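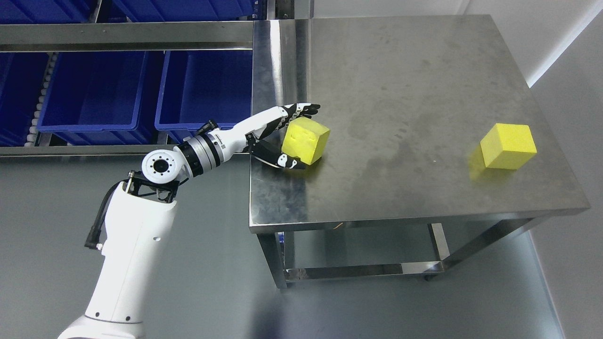 I bought my first sourdough starter off a woman in a servo car park. It was January, it was hot enough to melt the thongs off your feet, and she handed it over in an old honey jar with the lid sitting loose on top. "Don't screw it down," she said, and drove off. I screwed it down. There is still a mark on the ceiling of my laundry.

That was the start of my bread years, and I want to tell you about them properly because I've just come out the other side and I think I'm a better person for it (my husband would like a right of reply).

The first thing I learned is that bread people are everywhere, and they are all dying to talk to you. I mentioned my brick-like loaves once in the queue at the chemist and got a ten-minute lecture on hydration from Nnamdi Okeke, who I'd only ever known as the bloke with the good hedge. He came round that evening with a bag of rye flour and a set of scales, took one look at my dough and asked whether I'd been keeping it in the fridge. I had not. I'd been keeping it on top of the hot water system, where it had been having the time of its life.

So then I got serious. I bought the tub and the scraper. I bought a cast-iron pot so heavy I had to carry it in from the car in two goes, pot first, then lid. I started talking about crumb at dinner parties. I fed the starter at six in the morning and again before bed, and when we went up the coast for a week I took it with us in the esky, wedged between the prawns and the ginger beer.

And the bread was… fine! It was fine. Nice crust, bit gummy in the middle. I'd cut a slice, hold it up to the window and feel proud and faintly cheated all at once.

What changed things was a Saturday-style class, the sort where you pay too much and get an apron, run out of the back of the Olaniyan bakery by a baker called Usa Chaimongkol. Usa has been making bread for longer than I've been eating it on purpose. She starts at 3 in the morning and on a big day she'll shape 400 loaves before most of us have found our slippers. She doesn't weigh her salt. She doesn't own a proofing basket. She poked my dough with one finger and said, "Hungry," and then she poked the next person's and said, "Tired," and I swear on my life she was right both times.

I asked her how long I should let mine rise. She asked me what the weather was doing. I said I wanted a number, and she laughed so much she had to put the scraper down.

I've thought about that laugh a lot. I'd been following the recipe to the minute, in a kitchen that's an icebox in July and a sauna by Christmas, and wondering why the same two hours kept giving me different bread. Usa's whole method, as far as I could work it out, was to look at the stuff. Is it wobbly? Has it got bubbles down the side? Does it spring back slowly when you poke it, or is it just lying there? Bake it when it's ready, and if it's ready at a stupid time, that's your evening gone.

My classmate Hadiza Ibrahim took this so much to heart that she threw out her timer. I wasn't that brave, and I've kept mine for the oven end of things, where I think a bit of discipline is fair enough. But I stopped watching the clock for the rise, and the gummy middle went away within a fortnight. I took a loaf over to Nnamdi's and he ate the crust standing up at the bench, with far too much butter, and didn't say a word about hydration.

These days I bake when I feel like it, maybe once a week, less in summer. The starter lives at the back of the fridge behind the mustard and gets fed when I remember. Sometimes there's a grey puddle on top and I just stir it in. I buy supermarket sliced for toasties – it's better for toasties, and I'll argue with anyone who says otherwise.

I did give a bit of the starter away last month, to a young fella from my husband's work who'd seen a video. I put it in a honey jar and told him about the lid. He rang that night to ask how you get it off a light fitting.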